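August
By the Grovilia press office

Grovilia Adds Wide Worktable to Its Home Range

SKELTBY - Grovilia will begin selling a wide, flat table for kitchens and craft rooms this month, the company said. The table is called the Delaunay and comes in one color, a pale lavender white with a matte finish.

The Delaunay will be sold at the Grovilia store in Skeltby and at 6 partner shops. It is priced at $235. Customers who ordered during the spring preview will be served first. The company took 897 preview orders and expects to fill them by the end of the month.

Grovilia designed the table for people who sort, pack or fold at home and want one large clear surface to do it on. The top has straight edges and no raised lip, so crumbs and paper scraps can be wiped off the side. A damp cloth and mild soap are enough for everyday cleaning. Scouring pads should not be used on the matte finish.

The Sokach line of storage containers, introduced last year, will stay on sale alongside the table. Buyers who order both together will pay one delivery charge.

Delivery is available within around 107 miles of Skeltby. Orders from farther away can be picked up at a partner shop. Assembly instructions are packed with each table, and replacement parts can be ordered at the Skeltby store. 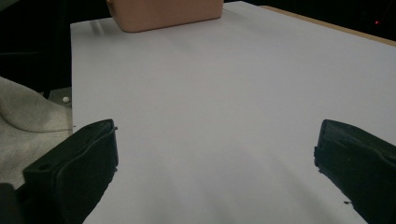
The pale matte tabletop, with a peach-pink container near the far edge.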